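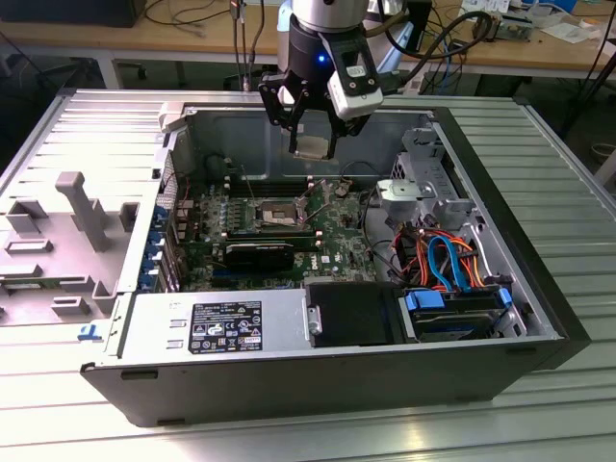
Kornél Major, Workshop Supervisor, Grotel

Posted Nov 2, 2018

Grotel invites applications for two Bench Technician positions at its Drustine workshop, beginning in January. Technicians open desktop towers, remove expansion cards, hard drives and power supplies, and sort the parts for reuse or recycling. Each position is 41 hours per week. Applicants must be able to identify common motherboard parts, including processor sockets and memory slots. Prior repair experience is preferred. Please submit a résumé and quote reference 3904.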